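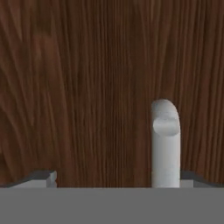

You can't compare two grippers until you've got bored of one of them, according to Kai-wen Poon, and I've pinched that line for so many lectures that I may as well open a chapter with it. By bored, Kai-wen means that you've run the same dull task on the same arm so often that you can guess the score before the run ends. Only then do you swap something.

Chapter 7
Fair Trials: Comparing Grippers, Cameras and Controllers

In Chapter 6 we got an arm to go where we told it (most of the time!). Now I want you to start asking awkward questions about it. Is this gripper better than that one? Is a camera at the wrist worth having if you've already got one looking on from the side? Does the expensive controller earn its keep, or have you just tuned it more lovingly than the cheap one?

I got all of this wrong on my first go. I had two parallel-jaw grippers to compare, the Silwood and the Aigner, and I ran the Silwood for 50 grasps on a Friday afternoon, felt rather pleased, and then ran the Aigner for 50 more after changing the jaw pads, moving the camera a touch and updating the controller. The Aigner won handsomely. I wrote it up, sent it round, and had a very short reply from Kai-wen asking which of the four things I'd changed had done the winning. I had no idea, and I still haven't.

So the first rule of this chapter is a plain one: change one thing at a time and write down what you left alone. The second is to fix your start positions before you begin. I keep mine in a list of 200, drawn once at random and saved, and every gripper has to face the same list in the same order. A simulator makes this wonderfully easy, and you'll have no excuse for skipping it, as you can put the arm back where it was with a single command and nothing wears out. 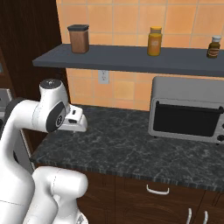

The third rule is to decide what counts as a success before you press go. Say the job is to grasp a peg and lift it. Does it have to stay between the fingers for five seconds? Is a nudge allowed? What if the gripper lets go and catches it again (it happens more than you'd think)? Write the answer in a sentence that a stranger could apply, then stick to it, even when your favourite is losing.

Cameras need a bit of extra care. A wrist view is lovely for the last stretch of an approach, when the fingers are close to the thing you're after, but it tells you little about what the elbow is up to. A side view has the opposite trouble. We'll test each on its own and then both together, with the gripper and controller held fixed.

The worked study in Section 7.2 pits the Neradus controller against the Zeltero over 600 runs, and I've left my mistakes in so you can hunt for them. Have a notebook to hand before you turn over, and put the software version at the top of the first page.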